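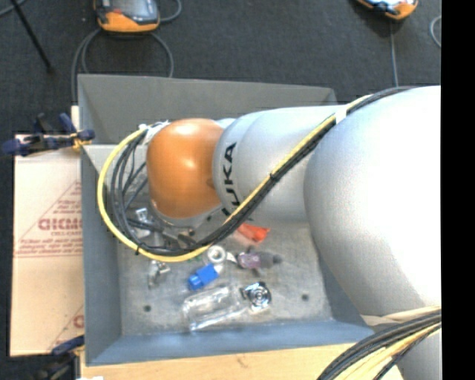
Zulema Arancibia has spent most of her working life on the part of a warehouse that customers complain about without knowing it exists: the item master, the table that records what each product is, how big it is and how much it weighs. She joined Multum as a receiving clerk and now runs product data for its Villalba site, which handles small household goods and spare parts.

Her first point is that most dimension data arrives wrong. Suppliers fill in a spreadsheet when a product is set up, often before the final packaging exists, and the numbers are rarely revisited. "You get the size of the product, or the size of the retail box, or the size of the master carton divided by the number of units in it," she says. "All three go into the same column. The column doesn't ask which one you meant."

The errors show up late. A carton is selected by volume, the packer finds that the goods do not fit, and the order is moved by hand to a larger box. The carrier then bills for the larger box. Arancibia says the packing station sees the problem every time and the system sees it never, unless someone has built a way for the packer to report it.

At Villalba that report is a single key. Pressing it puts the item on a list to be measured again, and the packer carries on with the order. An earlier version asked for a reason code and a comment. "People typed a period in the comment field and moved on," she says. "I would have done the same."

Measuring is less simple than it sounds. The site follows a written rule for orientation: length is the longest side, height is taken with the item resting on its largest stable face, and soft goods are measured in the bag, pressed flat by hand for 2 seconds. The last part took the longest to agree on. Before the rule, 2 clerks measuring the same bag of cable ties could produce volumes far enough apart to change the carton.

Weight is treated separately. Arancibia wants it recorded in grams, as a whole number, with no conversion from pounds. The previous system, Cirkeck, stored pounds to one decimal place, and anything light enough was saved as zero. "A zero weight passes every check you have," she says. "It's a valid number. It's also a washer that floats." The move to the current system, Walo, was used to reject zeros outright. The import stopped on 2000 items, and the team worked through them shelf by shelf, finishing in January.

She is cautious about automatic dimensioning units. They are fast and consistent on rigid boxes, she says, but clear film and loose straps still need a person to look at the reading before it is saved. Her own preference is to measure on first receipt, again when a supplier changes packaging, and otherwise only when the packing key is pressed. Full recounts of the catalog she considers a poor use of labor.

Asked what she would change first at another site, she names field labels. The dimension fields at Villalba now read "as shipped, single unit" – 3 fields, same wording, same unit of measure printed beside each. "It cost us an afternoon," she says. "The argument over whether to do it went on a good deal longer than that."

The next job on her list is multipacks, which are still set up under the same item number as the single unit for one group of suppliers. She expects to split them before the next catalog load.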